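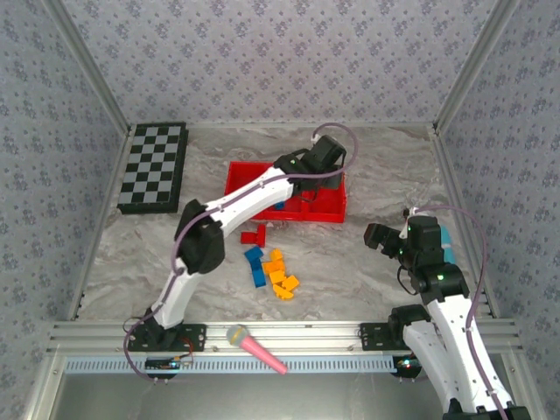

The sorting table, with the red tray and the checkered board in the back corner.

Come and help us get the games back in their boxes
Call for participants, Grinik Games Library

We lend out board games, and we love doing it! What comes back, though, is not always what went out. Blue pieces from one game turn up in another, boards travel home in the wrong lid, and every winter we find ourselves with crates of odds and ends that need a patient pair of hands and a good eye. So we are looking for people to join our December sorting sessions, and for a few who might like to stay on into the new year.

The library has 2506 games on its list at the moment. We would like to go through 1000 of them before we reopen the lending desk, starting with the old favourites: draughts, chess, ludo, and the family games from the Tekon collection, which was given to us in the summer and has hardly been touched.

What you would be doing

You take a game from the shelf, lay the board out flat and tip the loose pieces into a low tray. Then you sort by colour and kind, check them against the list inside the lid and note down anything missing. Complete games go on the left-hand trolley. Incomplete ones get a yellow slip and go to the spares shelf, where (with luck) the missing counter is already waiting in a jam jar. Boards need a wipe with a dry cloth, and some of the older ones need new tape along the fold. We will show you how to do that, it is very satisfying.

Please keep one game on the table at a time. Two sets of draughts mixed together can eat up a whole afternoon – we speak from experience.

Some people find they like the sorting best, others end up reading the rule books and have to be called back to work. Both sorts are welcome. If you know your way round games from other countries, we would be especially glad to hear from you. We have a shelf of Vietnamese games from the Ông family that came with handwritten rules, and we would love help in reading them and typing them up.

Who can take part

Anyone aged 16 or over. You don't need to be a good player or know the names of the games. It helps if you can sit or stand at a table for an hour or so, and if you don't mind small pieces. Tables can be set at sitting or standing height, so let us know which suits you. The front door has a ramp and the sorting room is on the ground floor.

Times and place

Sessions last three hours, with a tea break in the middle. There are morning and afternoon sessions, and you can sign up for as few or as many as you like. We have room for 7 people at each one. The sorting room is at the back of Jusel House, 101 Mill Road, through the green door and past the coat hooks. Bikes can be left in the yard.

What you get

This is unpaid, but we cover bus fares within town and there is always soup at lunchtime for anyone doing a morning or staying on for the afternoon. Everyone who comes to three sessions or more gets a year's free borrowing, including the big boxes that normally need a deposit. And when the last crate is done we'll have a games night in the sorting room, with whichever sets we have managed to make whole again. Bring a friend!

How to join

Fill in a form at the lending desk or ask for one to be posted to you. Tell us which sessions you can manage, whether you'd like to sort, mend or type, and your favourite game (we do like to know). First-timers should come ten minutes early so we can show you where things are kept.

Forms need to reach us by 25 Dec 2021. The letterbox at Jusel House is open all through the holidays.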